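Painting a north-facing bedroom lavender — am I going to regret this?

plumtart
Joined: May
Posts: 9

OK so we closed on the house in Renham and the back bedroom is mine to do whatever I want with, and what I want is purple. Not grape soda purple! Something soft, somewhere between lavender and periwinkle. The room faces north and gets one stingy window's worth of light, and right now it's the color of old mayonnaise.

My sister says a cool color in a north room will feel like sleeping inside a refrigerator. The guy at the paint counter in Prilham said the same thing, only with more sighing. But I've wanted a purple bedroom since I was a kid and I'm stubborn. Has anybody done it? Did you hate it by February?

Walls are plaster, trim is white, floor is old orangey pine that I can't afford to refinish yet.

----

dustsheet_dan

Your paint guy is right. I did my north-facing office in a pale lilac and it went gray the minute the sun moved around the house. Looked great on the card, looked like wet cement on the wall. I lasted one winter and repainted it a warm cream. If you want color in there go with a peach or a buttery yellow and save the lavender for a room that gets some sun.

----

gravyboat77

Going to disagree with Dan (again, ha). Pale and washed out is what goes gray. The trick is to go a step or two DARKER than you think you want. My bedroom faces north too and I did it in a proper dusty violet, and it's the coziest room in the house, especially at night with the lamps on. When I tried the lightest one on the card I got Dan's wet cement, so he's not making that up. I just think he quit too early.

Also your orange floor is going to be a friend here. Orange pine and blue-purple walls do something very nice together.

----

plumtart

Ooh, okay, that's encouraging. I had been leaning toward the palest one because I figured a dark room needed a light color. Now I'm all turned around.

----

dustsheet_dan

I didn't quit too early, I have eyes. I work from home and I'm in that room all day long. A bedroom you only see at night under a lamp is a different animal, I'll give you that much.

----

gravyboat77

That's practically an apology, I'm writing it down

----

moth_and_rust

Bulbs!! Before you buy a single gallon, look at what bulbs you've got in there. I painted our hallway the same week we switched over to those daylight ones and I thought the store had mixed the wrong can. It was practically blue. Swapped back to warm white and there was my lavender again. Cost me a pack of bulbs instead of a whole weekend.

And get sample pots, not the little stick-on squares. Paint a big piece of poster board, two coats, leave a white border so the old mayonnaise doesn't mess with your eye, and move it from wall to wall for a few days. The wall across from the window and the wall the window is on will look like two separate paints.

----

plumtart

We have the daylight kind in every single socket, the sellers left them. Noted!!

So this is the range I'm stuck in. I like it better toward the top, where it gets more of that slate-violet, but the paler part lower down feels safer.
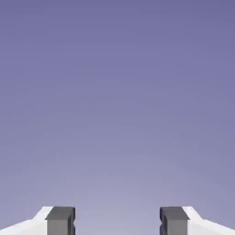 Do I need a tinted primer under a color like this? You can usually skip it for a soft purple over an off-white wall, as long as the plaster is sound and you're planning on two full coats; save the tinted stuff for bare patches, stains or a really deep shade.

(That second bit is straight from the Nendum leaflet they gave me with my brushes, so somebody tell me if it's nonsense.)

----

moth_and_rust

Not nonsense. I'd still spot prime anywhere you've filled a crack. Fresh filler drinks paint and you'll see every repair as a dull patch when the light comes in sideways.

----

dustsheet_dan

Agree on the filler. And if you're dead set on this, go with the slatey end. The pale end is my old office and I won't have it happen to another person.

----

gravyboat77

DAN

----

plumtart

Okay! Getting two sample pots tomorrow, one in the middle and one slatey, plus a pack of warm bulbs. Will report back once the poster boards have been up for a bit. My sister is already rolling her eyes.

Last post in this thread: 12/13/19

Related threads
Orange pine floors: live with them or paint them?
Hairline cracks in old plaster, what filler do you use
Rennie rollers shedding fuzz all over my ceiling
What white for trim next to a cool wall color?
Is eggshell too shiny for a bedroom?

We use cookies to keep you signed in and remember your settings. By continuing to browse the forum you agree to our use of cookies.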